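Robots learn to fold laundry from hand-held gripper recordings
3 Apr 2026

A research group at Skallitwood has published results from a study in which a two-arm robot learned to fold clothes without anyone steering the robot itself. All of the training data came from people working in ordinary homes with a hand-held gripper.

The method, called Irkari, uses a gripper with a camera mounted on it. A person holds the tool, picks up a garment and folds it the usual way. Software then works out the path of the fingertips and turns it into motions the robot can copy. For this study the group collected over 2000 recordings, most of them made on beds, sofas and kitchen tables.

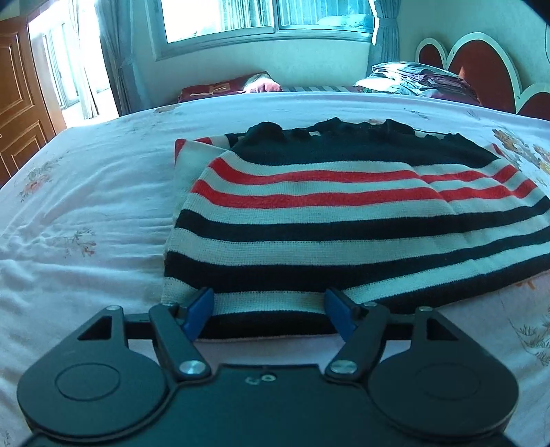

The gripper's blue fingertip pads hold the ribbed hem of a striped knit sweater on a bed.

Knitwear was the hardest group of items. Stretchy fabric shifts when it is pulled, and a fold that starts straight can end up crooked. The team added 640 recordings of sweaters and cardigans in June and trained the system again.

In the final test the robot was given 300 garments it had not been trained on. It folded 276 of them to the standard set before the test, which allowed small wrinkles but no loose sleeves. Most of the failures were hooded tops and very thin shirts, where the fingers picked up two layers at once.

"Homes have soft mattresses, bright windows and piles of other clothes," said Emilian Dinu, who led the study. "We wanted all of that in the data. A clean lab table teaches the robot very little about a bedroom."

The robot is still slow compared with a person, and it cannot yet turn clothes right side out. The group plans to work on towels and fitted sheets next, using the same grippers.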